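Plavutby Puzzle Weekend: call for puzzle-setters and testers

Posted March 3, 2018

We are looking for people to make, break and complain about paper puzzles for the fourth Plavutby Puzzle Weekend, which takes place in May in the usual building with the usual heating. If you have ever finished a crossword and felt you could have been crueller, please read on.

The Weekend is two days of solving in teams of four. Last year 473 people came, which was more than we had chairs for, and by the second afternoon several teams were working on the stairs and claimed to prefer it. This year we have hired 700 chairs. They are the folding sort, so bring a cushion if you have opinions about that kind of thing.

What we need

Setters. We want 71 new puzzles, none of them printed anywhere before, and so far we have a good deal fewer. Word puzzles, number puzzles, maps, codes, things to cut out and fold, things that look like a bus timetable and turn out to be a poem. No sudoku. We have nothing against sudoku, but Makis Michailidis has already sent us a folder of them and will be sending another.

Testers. You will be given puzzles that may not work and asked to say so. A good tester is stubborn for an hour and then gives up in writing, with the time and the exact point at which they lost the will. "I got it straight away" is useful to us. "It was nice" is not, though the setters do like hearing it.

One hint-giver. You will sit at a desk for both days while tired adults ask you whether they are on the right lines. You may say yes, no, or "have you read the title?" The last holder of this post, Stavros Stefanou, has asked us to mention that it is mostly the title.

Who can apply

Anyone over sixteen. You don't need a degree, a membership or a clever jumper. We are keen to hear from people who have never set a puzzle before, as the old hands have started to repeat themselves (there were three separate lighthouses last year). If you speak a second language, tell us which, and promise not to hide the answer in it.

You can't both set and compete. This was not a written rule until the second Weekend, and Orestis Kyriakidis knows why.

How puzzles are made

Setters work at home on whatever table they have, and send us a clean copy on A4 with the full solution on a separate sheet. Please do send the solution. In our first year we received a very handsome puzzle made of railway tickets, from a setter who then moved to Bratau and stopped answering the telephone. We still have it – offers welcome.

For cut-and-fold puzzles, send us a flat sheet and a finished model. Cut the model yourself, with ordinary scissors or a craft knife and a mat, and write down how long it took. If it took you more than ten minutes, it will take a team of four at least half an hour, most of it spent arguing about which fold is the valley. 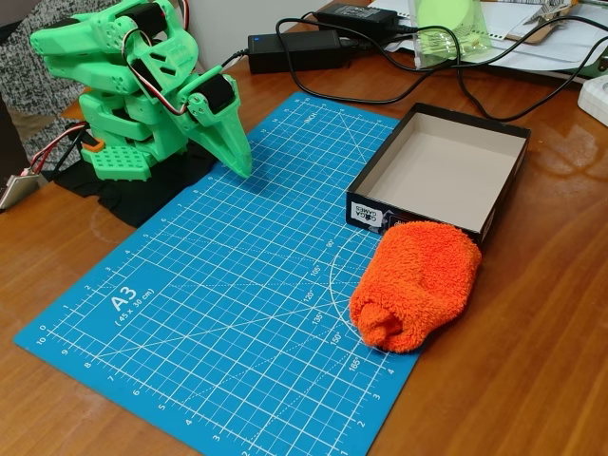 A blue A3 cutting mat on the desk. Mats this size will do nicely for cut-and-fold work.

Testing happens on four evenings in the back room of the Nokard café, which lets us stay as long as we keep buying soup. You would need to manage at least two of the four. Kalliopi Chatzigeorgiou runs these sessions with a kitchen timer and very little pity, and you will hear back from her about dates once we know how many testers there are.

What you get

Not much. Setters are paid 20 for each puzzle we print, which has not gone up since we began, and are named in the booklet unless they would rather not be blamed. Testers get soup. The hint-giver gets a free lunch on both days and a proper chair, with arms. Everybody gets a copy of the booklet and entry to the closing supper, where the solutions are read aloud and disputed.

How to apply

Setters: send one finished puzzle, with its solution, and a line or two about yourself. We don't need your working life, but we would like to know what sort of puzzle makes you cross.

Testers: write and tell us about a puzzle you never solved, and how long you kept at it. The record stands at 664 days and the puzzle had a misprint.

Hint-giver: tell us about the last time you kept a secret. Leave out the secret.

Write to Roxana Arango, Plavutby Puzzle Weekend, care of the Nokard café, or hand your envelope in over the counter. Put "Setter", "Tester" or "Hints" on the front in plain letters. Applications in code will be read last.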